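Stodholm gallery: teaching the planner to close a box

18 February 2020

Hello from the Stodholm project! We write the software that turns recorded hand movements into plans a two-armed machine can follow, and this page is where we put pictures from the work as it goes along.
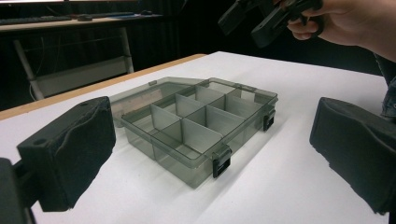

Why do we plan both hands together when each could have its own planner?

Because the hands share one object. If the left hand nudges the box while the right is reaching for the lid, the right hand's plan is already out of date, so we let a single planner move both and give it one shared clock.

The tinted organiser, lid open, between the foam pads, with a second gripper coming in from the right. See-through plastic is a joy to look at and a proper headache for perception – dividers, back wall and lid all overlap as slightly different greys, and our edge finder would love to join them into one big shape.

The two black latches are the darkest thing on the box, and we're very fond of them for that. Ro-un Sung wrote a small routine that looks for the latches first and works out the rest of the box from there, and it has made the pose estimate so much steadier (the old one used to flip the box end to end whenever it felt like it).

Notes on the rest of the software

We have 483 recordings in the set now, and 59 of those are kept back for testing. The split is fixed by a file in the repository, so please don't reshuffle it, however tempting that is!

Robles is our replay tool. Load a recording, drag the slider and you get both gripper paths, the finger openings and the planner's guess side by side. Inmaculada Prieto added a view in March last year that colours each path by how far the two hands have drifted apart in time, and I use it every single day. If a path goes orange, look at the clock offset before you touch anything else.

Planning is split into four stages: find the object, choose the contacts, plan the path, check for bumps. The bump check used to run only at the end, which meant a lot of lovely paths went straight in the bin. Now it runs inside the path stage as well, on a coarser model of the fingers, and the planner gives up on bad ideas much sooner.

Finger opening gets smoothed over 7 samples. We tried more, and the closing movement turned to mush.

Next on the list is the lid hinge. At the moment we type the hinge line in by hand for each box, and Ro-un would like to estimate it from the motion of the lid itself. There's a rough branch called Sallness if you fancy a look – it builds, but the tests are patchy and the settings file will change again.

The Hidthorpe page has the older pictures and the install notes for Robles.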